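Chapter 4
Daylight and How We See by It

When I started teaching this course I had a bad habit of opening the daylight chapter with a formula. Half the class would be gone by the second week of it (not literally, but you know the look). So I'm going to start with a kitchen instead.

The kitchen belonged to my first landlady, Anneli Pesonen, who lived on a side street in Jakdale and did all her sewing at the kitchen table. There was a perfectly good lamp over that table, and she hardly ever turned it on before dinner. She moved her chair instead. In the morning she sat with her back to the stove, and by three o'clock she had worked her way all the way around to the pantry door. I thought this was funny for about a month. Then I started doing it myself, with my textbooks, and I found out how much easier small print is to read when the light comes in from the side!

Anneli had never heard the word illuminance. She knew, though, that light drops off fast as you walk away from a window, and that a gray day can be better for sewing than a blazing one. By the time you finish this chapter you'll be able to put numbers on both of those, and I hope you'll still move your chair.

4.1 How much light is enough?

Let's get the unit out of the way. We measure light landing on a surface in lux. Your phone can do this badly and a light meter can do it well. In the lab we use the little Casex meters with the sliding cover, and if you forget to slide the cover back you will read zero and blame the building. I've done it in front of a full class.

Last spring I took one of those meters home and left it on my desk for a day. At breakfast it read 204 lux, with the sky overcast and the blinds up. Just before lunch the clouds broke and it went to 591. By late afternoon it was down to 70 and I was squinting at student papers, still telling myself I didn't need the lamp. I felt no big change at any point in that day. My eyes had been adjusting the whole time, quietly, and they never sent me a note about it.

Keep that in mind, because it's the main reason people are such poor judges of brightness. Ask a roomful of people how many times brighter it is outdoors than at their desks and most will guess two or three. Go and measure it. The first time I did, I thought the meter was broken.

4.2 Contrast, or why the view wins

Your eyes adapt to more or less everything in front of you at once, and they have to pick a level. Put a bright view and a dark room side by side and the view usually wins. Jaanus Toom, who taught me most of what I know about this, used to call it "losing the room." You look out at the skyline, you look back at your notes, and for a moment the page is mud. 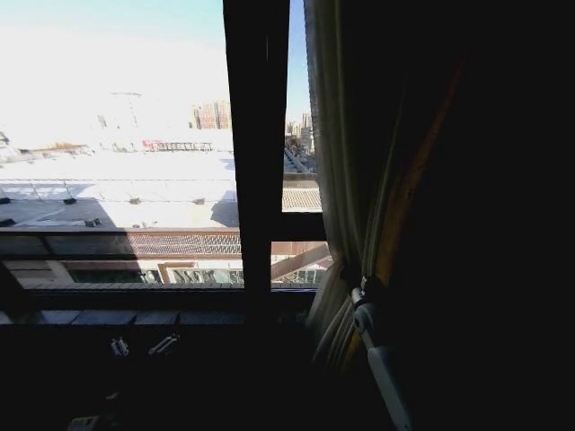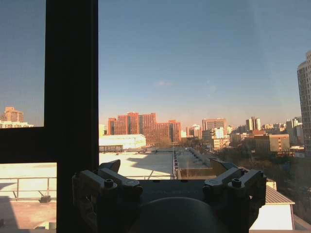
High-rise apartment buildings through the glass, with dark uprights or drapery on the room side.

Now, the trouble with losing the room is that people try to fix it in the wrong direction. They close the drapes. The room gets darker, the one strip of glass they left open is as bright as ever, and the contrast is worse than before. It often works better to add light indoors, especially on the walls next to the window, so the jump from wall to sky is smaller. Pale paint does a lot of this for free. So does an angled window reveal, the slanted bit of wall you see in old houses, which catches the light and gives your eye a halfway step.

We'll come back to reveals in Section 4.5, where you'll work through the plans for the Dalisay reading room. I'm very fond of that building and I'll try not to go on about it.

Before you read on

Pick a seat you use a lot. Sit there three times in one day – morning, midday and just before sunset – and write down whether you'd turn on a lamp to read. Do this before you borrow a meter. Then do it again with the meter, on a day with similar weather, and bring both sets of notes to class. Piret Sepp will be collecting them in the lab, and she does not accept "it seemed fine" as a reading.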